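Verngate Bench Kit

The Verngate Bench Kit is a tabletop robot arm package sold by Verngate to colleges, small laboratories and the sort of private buyer who has already filled the garage with other things. It consists of a single arm with a two-finger gripper, a control unit, a work surface and a box of practice objects, and it is meant to let a newcomer teach the arm to pick things up and put them somewhere else. This is harder than it sounds, as most owners discover on the first afternoon.

The kit replaced an earlier product, the Verngate Starter Arm, which had no work surface and was expected to be clamped to whatever furniture the buyer had. The change is generally held to have been for the better, particularly by furniture.

Background

Verngate began as a maker of motor controllers for packaging lines. Its move into teaching equipment followed the purchase of Roter, a small workshop whose only product was a gripper with replaceable fingertips. The gripper was well liked and sold poorly. Verngate kept the design, changed the screws to a size that could be bought in ordinary shops, and built the rest of the kit to go behind it. The word Roter survives in the menus of the control software, where the gripper settings are still filed under it, to the lasting confusion of people looking for them under G.

The first kits were delivered in March to a handful of technical colleges. A general release followed once the manual had been rewritten. The original manual had been arranged in the order in which the parts were designed, and so described how to park the arm several chapters before explaining how to switch it on.

Contents

The standard package includes the arm, the gripper, the control unit, an emergency stop, cables, a table frame with a pre-drilled top, and a set of tools. The drilled holes take fixtures and camera posts. Cameras are not included, a fact given on the order form in smaller type than the rest.

Practice objects come in three sets. The Block Set has plain shapes in plain colours and is recommended for beginners. The Workshop Set has bolts, brackets and tubing. The Kitchen Set has toy food and real or toy tableware, and outsells the other two comfortably, although it is the most difficult to work with. Soft food changes shape when squeezed, round food rolls, and anything with a hole in it gives the gripper a choice of places to go wrong. Owners are free to mix in items of their own, and nearly all do.

Technical details

The arm has a reach of 700 millimetres and is rated to lift 2000 grams, a figure measured close to the base. At full stretch it manages rather less, and the data sheet admits this in a footnote. The gripper opens to 117 millimetres, enough for a mug and not enough for most plates, which have to be taken by the rim. Taking a plate by the rim is the subject of its own chapter in the manual and of a long thread on the owners' forum.

Movements are taught by hand. The operator guides the arm through a task, the software records it, and the recordings are used to train a model that tries the task for itself. Verngate suggests repeating each task 61 times before training. No explanation is offered for the number, and the company has declined to round it.

Kasprzak licence

The training software is supplied under licence from Kasprzak, a separate firm, and this has been the most argued-over part of the product. The first year is included in the price. After that the arm can still be moved and recorded, but new models cannot be trained without a paid renewal. Several colleges have responded by training everything they could think of in the eleventh month.

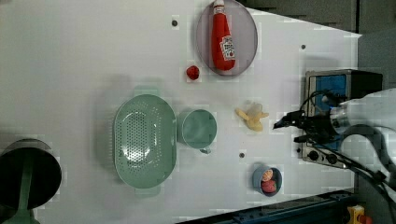

A free alternative put together by owners will read the recordings, but it has no support for the gripper's force setting and tends to treat a plush toy and a steel bracket with equal enthusiasm. Verngate does not endorse it and does not forbid it. Questions about it sent to the help desk are answered politely and at no great length.

Reception

Reviews have been mostly kind. The trade newsletter Preltberg Bench Notes praised the gripper and the stiffness of the table, and called the packaging "a second kit, made of cardboard". It was less taken with the cables, which it found long enough to reach anywhere and therefore usually in the way. The same review spent two paragraphs on the fans in the control unit, which start at full speed and settle down only when the operator has stopped worrying about them.

Teachers have tended to like the kit more than researchers do. Students can get a first result in a morning, and the failures are easy to see and fairly safe to stand near. Researchers have complained that the joint readings are rounded before being saved, and that the setting to turn this off is also filed under Roter.

Later versions

A two-arm version has been listed as forthcoming since the general release. Verngate has since added spare fingertips in a softer rubber, a lid for the object box, and a corrected index for the manual. Existing owners can have the index free of charge on request. The lid is sold separately.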